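From: Chrysoula Makris
Subject: Re: Stolline chair, tilt after refit

Ourania Balaskas wrote:
> Is 68 kg too light for the default spring?
> Mine won't recline at all.

No. The default suits anything above 20 kg. Check the lock first. 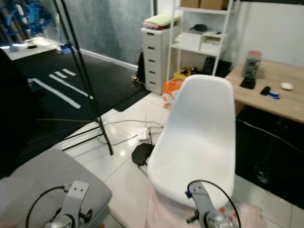

Part 427 replaced 973 in June, and its thread runs the other way. Order:

1. Release the lock lever.
2. Back the tension knob off fully.
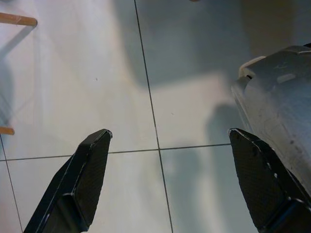

3. Sit, then tighten half a turn at a time.

Katsaros stock the knob.

Chrysoula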